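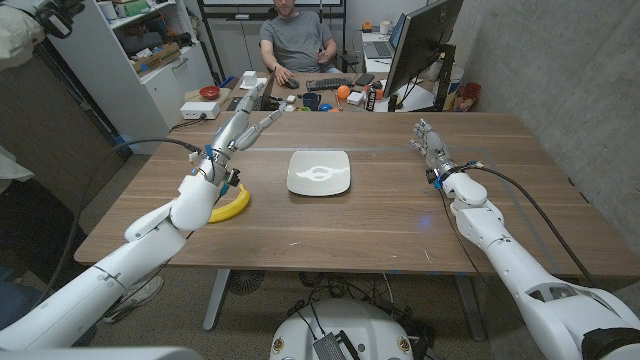
Looking after the two-armed cell: notes from the first year

Posted 6/17/25

It has been my responsibility since last March to maintain the two-armed cell at the Brallberg laboratory. Several colleagues at other sites have asked for the routine in written form, and I have until now replied to each of them separately. The notes that follow are intended to replace those letters. They are my own and do not represent the formal procedures of the laboratory, which are kept elsewhere and are considerably longer.

The cell is known internally as Unum. It consists of two arms on a fixed base, a humanoid hand on each, and a table at which nearly all of the work is carried out. The present task is the placing of fruit on a plate. It is a modest task, and it was chosen for that reason. A cell which cannot set down a banana in the same place twice is not ready for anything more demanding, and the causes of failure are far easier to trace when there are only two objects on the table.

The table

More of our faults have begun with the table than with the arms. In the early weeks the table was moved whenever the floor was cleaned, and was returned each time to a position that looked correct to the eye. The arms had no means of knowing this. On one occasion the error was 12 mm, and an afternoon was spent adjusting the wrist of the left arm before anyone thought to measure the furniture.

The position of the legs is now marked on the floor, and the distance from the base to the near edge of the table is checked each morning with a steel rule. The working area is marked on the table top as well. Tape should be replaced as soon as a corner lifts, as a raised corner will catch a fingertip moving low across the surface. The old adhesive must be removed completely before new tape is laid. A plastic scraper and warm water are sufficient, and solvents should be kept away from the wood.

The plate is set down by hand at the start of every run. We do not fix it to the table. It was fixed for a short time, and the results from that period were flattering and of little use.

Cables

The cables that run outside the arms require more attention than any other part. Each should be long enough to allow the elbow to open fully and the wrist to turn to its limit, with some slack remaining at both. Too little slack will pull at the connector. Too much will hang below the edge of the table and may catch when the arm returns.

The method I recommend is as follows. With the power off, move the arm slowly by hand to its furthest reach, then to its closest, then across the body to the opposite side. Watch the cable throughout and disregard the arm. Any point at which the cable becomes tight or folds sharply should be noted, and the tie nearest to it moved. Ties are to be closed by hand only, and never pulled tight with pliers.

We log the work by run number. At run 56 the signal from the right hand began to drop out for a moment at a time, always when the forearm was turning inwards. The hand was suspected first and was removed, inspected and replaced without result. The fault lay in the connector, which had been worked loose by a cable tied too close to it. The tie was moved a little way up the forearm and the fault has not returned. I mention it because the repair took two minutes and the search took the greater part of two days.

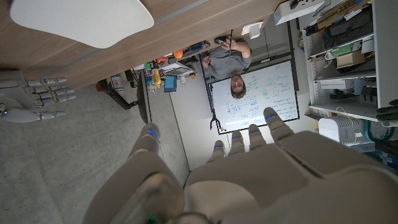
The hands

The fingers are checked one at a time before the first run. Each is opened fully, closed fully and opened again at low speed, beginning with the thumb. The operator should listen as well as look. A finger that is beginning to bind will often make a faint ticking sound some days before the movement itself is affected, and in a room with a fan running this is easily missed. I switch the fan off for the check.

After the fingers have been moved separately, the whole hand is closed around a soft foam block and held there for a slow count of ten. The block is then examined for marks. An uneven set of marks indicates that one finger is doing more of the work than the others, and the zero position of that finger should be set again before anything else is attempted.

The casings are wiped with a dry cloth at the end of the day. Where fruit has been handled, a slightly damp cloth is used first on the fingertips. Banana skin leaves more behind than one might expect, and once it has dried in a seam it is tiresome to remove. A soft toothbrush is kept in the drawer for this purpose and should be returned to the drawer.

Every 300 runs, the screws at both wrists are checked against the figure on the service card. I would ask that this be done even when the hands appear to be perfectly sound. At run 194 we found two screws on the left wrist that could be turned with the fingers, at a time when the log showed no errors of any kind.

Setting the approach height

When the hand comes down over an object, it stops at a set height before the fingers begin to close. This height is the single adjustment most often changed without being written down, and I have been guilty of this myself. 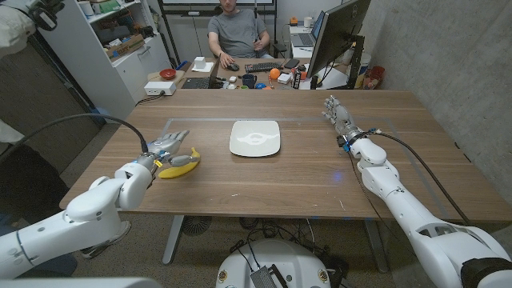
For a banana the height should be set with the fruit lying on its side, which is how it comes to rest in practice. Set the height on the thickest part of the fruit, then repeat the approach towards each end. If the fingertips touch the table at either end, raise the stop a little and begin again. The fruit should be changed when it softens. An overripe banana gives way under the fingers and will lead the operator to believe that the grip is better than it is.

The two arms should be set separately. It is tempting to copy the values from one to the other, and they will be close, but the hands have not worn equally. Our left arm does more of the lifting and now needs slightly different settings from the right.

The log

All of the above is recorded in a small program called Prilus, which was written here and does little more than ask for the date, the run number and a remark. It is adequate. I have asked that remarks be written in full sentences, as "wrist odd again" was of no help to the person who had to look at the wrist.

A paper copy is also kept beside the cell. Our colleagues at Zariņš maintain theirs on paper alone, and on the one occasion when our network was unavailable for a morning I was inclined to think that they had the better arrangement.

The next piece of work is the replacement of the left wrist cable, for which the part has been ordered. The new cable is slightly stiffer than the old one, so the ties along the forearm will have to be set out afresh, and I shall add the new spacings to these notes when they have been settled.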